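**Svatopluk Pešek: «Una caja vieja es más difícil que una caja nueva»**

Svatopluk Pešek lleva 16 años en logística y los últimos los ha dedicado a una sola pregunta: qué parte del trabajo de un almacén puede hacer hoy una máquina sin que haya una persona al lado. Trabaja en Kindel, que prepara pedidos de piezas pequeñas para talleres, y desde septiembre dirige allí las pruebas con brazos robóticos. Hablamos con él el 18 de abril.

Lo primero que aclara es que no le interesan las demostraciones. «Si pones un cubo de plástico en el centro de una mesa, cualquier brazo lo coge. En un almacén nadie me pide mover cubos. Me piden meter cajitas de cartón en cajas más grandes, con separadores de espuma, y que la caja grande sirva para otro viaje».

De ahí que las pruebas se hagan con cartón usado, con las solapas abiertas y los bordes gastados. Pešek insistió en ello desde el primer día, en contra del criterio del integrador, Ketilsson, que prefería empezar con material nuevo. «Discutimos bastante. Yo les decía que el cartón nuevo dura un turno».

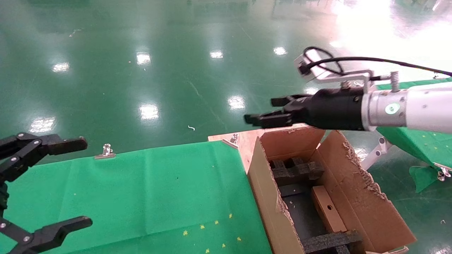
*La caja abierta, con el inserto de espuma negra en compartimentos, bajo la pinza derecha.*

Le preguntamos directamente si la máquina sabe hacer ya esa tarea. Tarda en contestar. «Sabe hacer partes. Coger, sabe. Llevar de un sitio a otro, también. Lo que peor hace es lo que viene al final: colocar la pieza en su hueco, darse cuenta de que roza con la espuma y corregir. Una persona lo nota con los dedos y ni lo piensa».

En la última serie hicieron 215 intentos. Pešek no quiere dar un porcentaje de aciertos porque, dice, depende de a qué se llame acierto. «Si la cajita queda dentro pero torcida, ¿eso vale? Para un vídeo, sí. Para el cliente que abre el paquete, no». Sí da un dato de tiempo: el robot necesita 90 segundos para un movimiento que un operario con práctica hace en 10.

El cartón tiene además sus propios problemas. Cede si se aprieta de más y resbala si se aprieta de menos. La cinta adhesiva brilla y confunde a las cámaras. 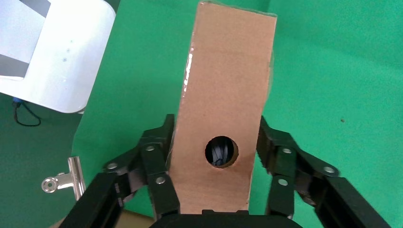 «Y luego están los agujeros», continúa. «Un agujero en una cara de la caja le parece muy poca cosa a una persona. Para el sistema, por ahí se ve lo que hay detrás, y tiene que decidir si eso es parte del objeto o no. Al principio se equivocaba mucho. Ahora menos, pero yo no lo dejaría solo una noche entera».

Sobre las tareas domésticas es todavía más prudente. Su cuñada trabaja en Prado, una cadena de residencias, y le pregunta cada poco cuándo habrá un robot que doble toallas y vacíe el lavavajillas. «Le digo que espere. En el almacén yo puedo fijar la mesa, elegir el color del mantel, sujetarlo con pinzas y decidir dónde va cada cosa. En una cocina no decides nada, cada uno deja los platos donde quiere».
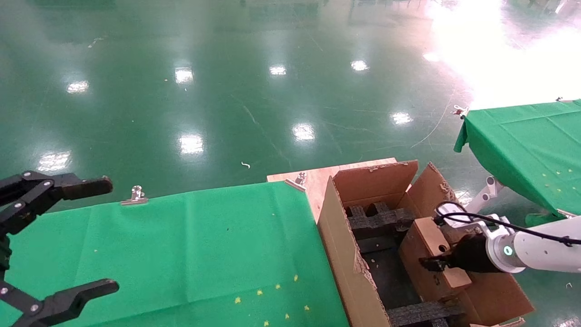

*La pinza derecha sujeta la caja pequeña sobre la espuma; la izquierda permanece abierta.*

¿Y los empleos? Pešek responde que en Kindel no ha salido nadie por estas pruebas, y que tampoco va a prometer nada. El programa que coordina los brazos, Stitia, exige que alguien revise los fallos y prepare cada serie, y de momento ese trabajo lo hacen dos personas que antes empaquetaban. «Una está contenta. La otra me ha pedido volver a su puesto y ha vuelto».

El próximo paso es probar con cajas de otro tamaño y cambiar la espuma por separadores de cartón, que son más baratos - y, según él, bastante peores para una pinza. La decisión de compra no le corresponde. «A mí me preguntarán si funciona, y hoy diría que funciona despacio y con alguien mirando. Si con eso les basta, que lo compren».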